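ロボット実習II 配布資料 第4回
「拭く」動作の手本を集める

2022年9月8日改訂

前回は、つかんで置く動作の記録をひととおりやってみました。おつかれさまでした。思ったより腕が疲れた、という感想がたくさん届いていて、読みながらうなずいておりました(私も準備のときに肩を痛めました)。今回はその続きで、家の中の拭き掃除を題材にします。

1. 今期の目標

班ごとに集めた手本は、最後に共用のデータ集「Tenden」にまとめます。昨年度の受講生が残してくれた手本は2,911本、そのうち確認を通って学習に使えたものが2,242本でした。残りは、手元が映っていない、途中で作業が変わってしまった、といった理由で外れています。今年は新しく1,000本を足すのが目標です。数字だけ見ると大変そうですが、16班で分けますから、あまり身構えずに、ていねいに撮ってください。

2. なぜ拭く動作なのか

つかんで置く動作には、はっきりした終わりがあります。コップが棚にのれば、それでおしまいです。ところが拭く動作は、どこまでやれば終わりなのかが人によってずいぶん違います。布をどれくらい押しつけるか、隅をどう攻めるか、空いているほうの手をどこに置くか。ふだん考えもしないことばかりで、私はここがこの実習でいちばん面白いところだと思っています。

3. 撮り方の約束

・頭のカメラは少し下向きに。作業面の奥の縁まで入るように合わせます。
・一本の手本では一つの面だけを拭きます。途中で別の家具に移りたくなったら、いったん止めてください。
・布は無地のものを使います。台の色と見分けがつけば何色でもかまいません。
・コンセントのそばでは布を固く絞り、差込口には触れないこと。これは必ず守ってください。
・家族の写真や郵便物は、先に片づけておきましょう。

4. 両手の役割を見る

再生するときは、まず布を持っていないほうの手を追ってみてください。拭く手にばかり目が行きがちですが、家具が軽いと、もう片方の手の働きで結果がかなり変わります。講義で使う編集ソフト「Poldale」では、左右の手に別々のラベルを付けられます。「押さえる」「拭く」「待つ」の三つから始めて、足りなければ班で相談して増やしてください。

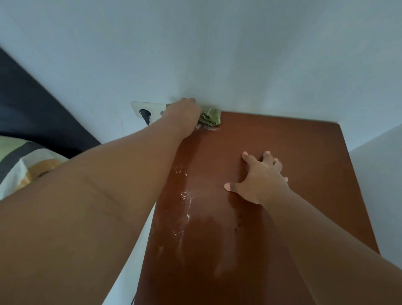 図4-1 左手で奥の隅を拭き、右手は天板を押さえる。

この図なら、左手のラベルは「拭く」、右手は「押さえる」になります。天板に白い細かな粒が残っていますね。こういう粒や光の反射は、汚れの検出をやりたい班にはとてもよい材料になりますので、きれいに仕上がった手本だけを選ばないようにお願いします。

5. 次回までに

各班で手本にラベルを付け、迷った箇所を短いメモにしておいてください。メモは箇条書きで十分です。次回はそれを持ち寄って、班どうしでラベルを見比べます。食い違いが多いほど話がはずみますから、どうぞ遠慮なく迷ってきてください。2月の発表会では、Imis班とTanner班の合同デモも予定しています。

関連資料
・第2回 カメラの装着と調整
・第3回 つかんで置く動作の記録
・Poldale 操作早見表
・Tenden への登録手順

このサイトでは、表示設定を保存するためにCookieを使用しています。[同意する] [設定]

お問い合わせ | © 2022 ロボット実習II 担当教員室 | ページの先頭へ戻る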